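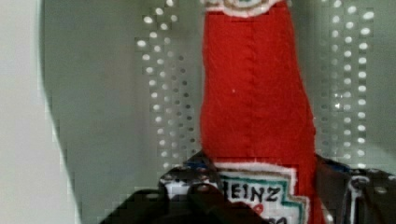 A gripper at the label of a felt ketchup bottle, one of the soft props used with the Domik kitchen set.

Zarndale has put its Domik practice kitchen on general sale, offering labs and schools a ready-made tabletop for teaching robot arms to handle food and kitchen items. Orders opened in July, and the company says the first boxes will ship within 3 weeks.

The base set includes a table surface, a selection of play food and dishes, and a printed guide with 50 starter tasks. Buyers supply their own arm. Zarndale lists mounting plates for several common models as extras, along with a bracket for an overhead camera.

Povilas Raudsepp, who leads the Domik project, said the set grew out of complaints from customers who were spending too much time shopping for props.

"Every group we talked to had a drawer full of toy food from different stores, and half of it was discontinued," Raudsepp said. "If you lose a piece from our set, you order that piece again by its number."

The tasks are sorted into six levels. The early ones ask an arm to pick up one item and set it down on a plate or in a bowl. Later ones bring in appliances, with a door to open and a tray to load. Play food was chosen so that a failed grasp does no harm to the arm or the table, and so that a session can run all day without anything spoiling.

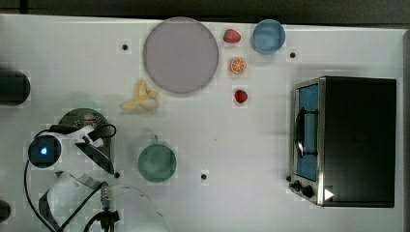
Layouts can be changed between runs, and the guide gives a starting position for each item. Users who want more variety can shuffle the pieces by hand or follow a list of random placements that Zarndale provides as a download. The company also plans to sell add-on packs, with a breakfast pack due first.

Printhorpe, a small training lab that tested an early version, used it for up to six hours a day. Finn Ruppert, who ran the tests there, said setup took most of a morning and that the instructions for leveling the table needed work.

"After that it was easy to live with," Ruppert said. "Fabric pieces were the hardest for us. They squash, and the arm has to deal with that. We ended up doing more runs with those than with anything else."

Ruppert's team logged 266 runs before sending its notes back. He said the lab would have liked a second set of bowls and a carrying case, neither of which is in the base box. Zarndale said it has rewritten the leveling section and is looking into a case.

The set is sold directly by Zarndale and through the equipment dealer Petersen, which will handle returns and spare parts. Prices are given on request and depend on the mounting plate and camera bracket chosen. Schools can ask for a loan set before buying, though Petersen said the number of loan sets is limited and requests will be filled in the order they come in.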